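Kallix League Manager – User Guide
Section 7: Transfers and player registration

Use this section to move a player from one club to another during an open transfer window. You need a club secretary or league registrar login. Coaches can view transfers but can't start them.

Before you start

Check that the window is open. The dates are on the League Calendar page, under Windows. In the default setup the winter window closes at the end of February.
Check that the selling club has no unpaid fees. A club with a balance is marked in red on the Clubs page.

7.1 Starting a transfer

1. Open Squad and select the player's name.
2. Select Transfer out.
3. Choose the receiving club from the list. If the club plays in another league, select Outside league and type the name in full.
4. Enter the fee. Type 0 for a free transfer. Don't leave the box blank.
5. Select Send offer.

The receiving club gets an email and has 20 days to answer. After that the offer lapses and the player stays where he or she is.
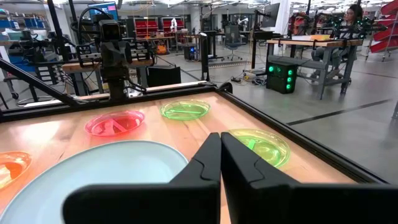 Can a player be offered to two clubs at once?
Only one offer per player can be open at a time. Withdraw the first offer, then send the second.

7.2 Accepting an offer

1. Open Inbox and select the offer.
2. Check the player's date of birth and registration number against the ID card.
3. Select Accept, or select Counter to send back a different fee.
4. Upload the signed player form. PDF files only.

Note: A counter-offer starts the clock again.

Caution: Accept can't be undone by a club. If you accept by mistake, the league registrar has to reverse it, and the player can't be picked for a match until that is done.

7.3 Loans

Follow the steps in 7.1 but select Loan out in step 2. Enter a return date inside the current season. The player shows in gray on the home club's squad list and counts toward the borrowing club's limit. 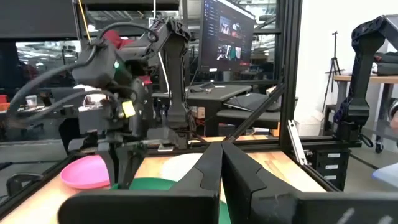

To end a loan early, both clubs must select Recall on the player's page. The player can then be picked again for the home club after the next update, which runs overnight.

7.4 Error messages

Error 439 – the receiving club's squad is full. Remove a player or raise the limit under League Settings. The limit for all age groups together is 200 players per club.
"Name mismatch" – the form and the player record don't agree. Names with accents are the usual cause – for example, Sampaio is fine, but a name with a tilde may need to be retyped by hand.

Section last revised 13 Apr 2018 by Lindalva Leite. Continue to Section 8, Match Day Squads.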